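Lunard Home Comfort Boards
Home | New Posts | Heating | Cooling | Books and Study | Log In

Thread: Which book for learning heat pumps from scratch?
Started by Graham Haworth, December 7, 2025

Graham Haworth:
I start the night course in February and the reading list has one fat textbook on it, 1,543 pages, and I'm already scared of it. I've done plenty of sheet metal but the refrigerant side is all new to me. Do I need the big one or can I get by with the Dreltevell pocket guide? My shelf has room for one of them and so does my wallet.

ductnut32:
Get the big one. I bought the pocket guide first and it skips superheat almost completely - you get one chart and a pat on the head. The fat book takes its time, and the wiring diagrams are big enough to read without glasses.

coilcleaner:
Disagree! I passed with the pocket guide and a notebook. The big book spends 300 pages on boilers before you even meet a compressor (who has the time?). Read the 3 chapters on the refrigeration cycle at the library and save your money for a decent set of gauges.

mapplebeck_mike:
You're both a bit right. I teach a few evenings at Fulimwood and the folks who struggle are the ones who try to read any of these front to back. Go to the chapter that matches the week's lab, read it twice, do the problems at the end, move on.

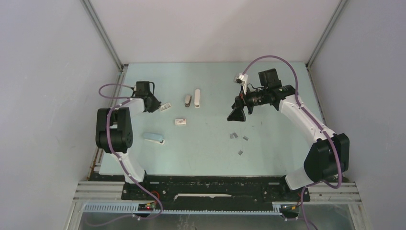
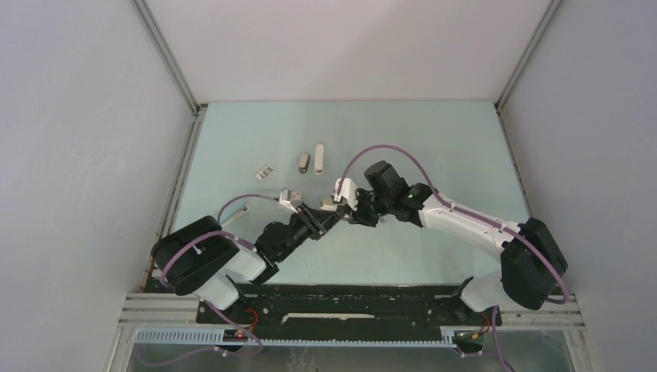 And learn your pressure-temperature chart early, before anybody lets you near a live unit. I make my lot draw the whole cycle from memory until they're sick of it. Older edition is fine too, just check that it covers the newer refrigerants.

coilcleaner:
Older edition is NOT fine if the charts are out of date, Mike. I've seen guys charge a system off the wrong column.

mapplebeck_mike:
That's why I said check it. Any supply house will hand you a current chart anyway.

Graham Haworth:
OK, I think I'm going with a used copy of the big one and skipping the boilers for now. Does anyone have the answer key for the airflow chapter? Mine might come without it.

ductnut32:
It's in the back, after the index. Took me a month to find it.

Contact Us | Copyright Lunard Home Comfort Boards | Back to Top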